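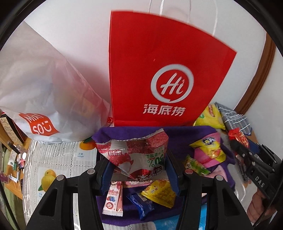
Kátia Godoy keeps her snacks out where she can see them. No cupboard, no tin with a lid. She moved to Prindgate in November and says the flat still hasn't got a proper larder, so everything gets tipped out on one spot and lives there. A purple knitted cloth underneath, little packets all over it, the paper and plastic carriers stood up along the wall behind. MINISO on one, Haidilao (海底捞) on the red one with the rope handles. The lychee wrapper is torn open already. Lychee first, always, she says, then anything with blueberry on it.

Print this page
E-mail this to a friend

She spends 29 pounds a month on the stuff, tops. Used to be 56. Sorting day is Saturday, takes nine minutes if the phone doesnt ring. Empties out, bags folded, crisps to the back so they don't get crushed. Her sister swears by the Sturkosik drawer trays; Kátia tried them, hated them. "You forget what you've got." Fair enough. Biscuits are a seperate matter and go in the bedroom.

2022-09-24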